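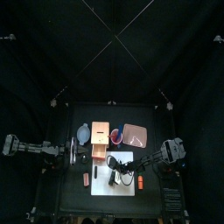 Page 2 of 28

HULTURA, BILLIDSTEAD SITE
Small Goods and Work Tables: Routine Safety Check
Sheet 2610
Checked 16 Mar 2018

Mark each line OK, FIX or LOOK AGAIN. The comment space is for comments. "See above" is no longer accepted, following the last round, in which the first line also said "See above."

SECTION A. GETTING IN AND OUT

A1. Door opens all the way.
OK. It opens all the way if you push the recycling bin with it, so I did, and then I moved the bin. It will be back by May.

A2. Walkway to the table clear.
FIX. One step stool, folded, leaning on nothing in particular. Put away during the check. Still counts as a FIX.

A3. Exit sign lit.
OK.

A4. Extinguisher present, pin in place, tag in date.
LOOK AGAIN. The extinguisher is present and has its pin. The Kyriakidis tag is on a loop of string so long that it had worked its way behind the cylinder, where it was keeping its date to itself. It's in date. Shorter string, please.

A5. First aid box stocked.
FIX. Plenty of eye wash. One bandage, of a size suitable for a thumb belonging to a small child.

SECTION B. THE TABLE AND ITS COVERINGS

B1. Table steady when leaned on.
OK. I leaned on all four corners and once in the middle of the front edge, where people really lean.

B2. Fabric clear of heat and secured along its run.
OK. Nothing sagging onto the work surface. Tug each clamp gently. The previous check records "tugged firmly" and then a repair order, and I'd like us to draw the connection.

B3. Fabric has its fire rating label.
LOOK AGAIN. The label exists. It has been folded inside a seam by somebody tidy. Half the number is readable, and half a number is no number.

B4. Edges and corners free of splinters, burrs and old tape.
FIX. Old tape on the underside of the front edge. It holds nothing up. I removed what would come off with a fingernail and left the remainder to a person with a scraper.

SECTION C. CABLES

C1. No cable hanging over the front edge at knee height.
OK.

C2. No damaged covering, bent plugs or exposed wire.
OK for everything I could run through my fingers. Run them through your fingers. A cable that looks fine from the doorway has only been inspected for being a cable.

C3. Loose cables coiled and put away when not needed.
LOOK AGAIN. The form doesn't say what counts as coiled, and opinion on site is divided. For this sheet a coil is something that stays a coil when you pick it up. A heap with a curve in it is a heap. Use the fabric ties from the supply shelf and skip the rubber bands, which go brittle, snap, and end up in the bowl with the paper clips.

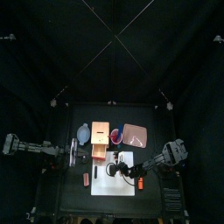 The ties come in two lengths. Take the long ones for anything with a power brick attached and the short ones for the rest, and put the leftovers back in the packet. I found one packet of short ties containing a single long tie, plus a note reading "sorry."

C4. Power strips off the floor and not plugged into each other.
OK. There is one Cinura strip on the wall bracket, with a free socket. I mention the free socket only so that it may be enjoyed while it lasts.

SECTION D. SMALL GOODS

D1. Cups and holders stand upright and don't tip with tools in them.
OK, within reason. A tall tool in a short cup will always be thinking about leaving. Turn the handle toward the back of the table, away from sleeves.

D2. Bowls and trays free of chips and cracks.
OK. Check the rims by hand, slowly. Trays with a shine on them need tilting, or you'll be inspecting the reflection of the lights.

D3. Cutting boards clean, flat, not split at the handle.
OK. The board does not rock on the table. Look inside the handle opening too, on any board that has one, where old food gathers and wipes do not.

D4. Drawers run freely, stop before falling out, and are shut when not in use.
FIX. 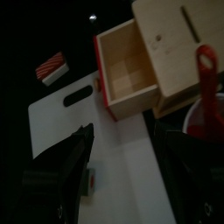

Drawers are where this checklist loses friends every time. The rule is short: open it, take the thing, close it. The usual defense is that an open drawer is only a hazard if there's something in it, and I would like to deal with that one using the little wooden box with the slot in its top. Its drawer is out over the corner of the cutting board and there's nothing in it at all, so by that argument it's perfectly safe, right up to the moment a wrist meets the front panel on its way to the board. The red edging helps you see it. It doesn't help you if you're looking at the onion. Mark an open drawer FIX whatever it holds, including air, and check the stop while you have it out.

D5. Slots and openings free of jammed objects.
LOOK AGAIN. Use a flashlight. Please don't use a butter knife, a ruler, or a second, longer object of the same kind as the one already stuck. Anything posted into a slotted box should come out by the drawer, and if it won't, tip the box over a towel and be patient with it.

D6. Markers capped.
FIX. Two tested on scrap paper. One was dry. I threw it out, and I know how people feel about that, but a dry marker returned to the cup is tested again by everybody in turn for a year.

D7. Small blocks and other loose pieces kept off the floor.
OK. I got down and looked, which I recommend doing before lunch. The floor gave up one paper clip.
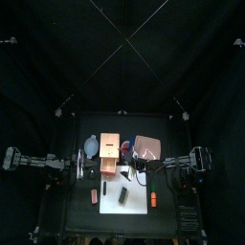
While you're down there, do the underside of the table as well. It saves getting down twice, and it's how I found the tape at B4. Bring the scraper, if you're the person with the scraper.

SECTION E. LEAVING IT AS IT SHOULD BE

E1. Heavier things toward the back, cutting space left at the front.
LOOK AGAIN. Generally respected. The arrangement drifts forward through the day, like people at a buffet.

E2. Cleaning spray labeled and closed.
FIX. Closed, yes. The label says "spray." Replaced with one naming the contents.

E3. Waste taken out.
OK. See bin, A1.

CARRIED FORWARD
B3, fire label: unpick the seam, copy the whole number into the register at line 358, and leave the label facing out.
A5, bandages: adult sizes.
A4, string: scissors are in the supply shelf drawer. Close it afterward.

Comments on this sheet go in the tray by the supply shelf. Comments on my handwriting have been received and filed.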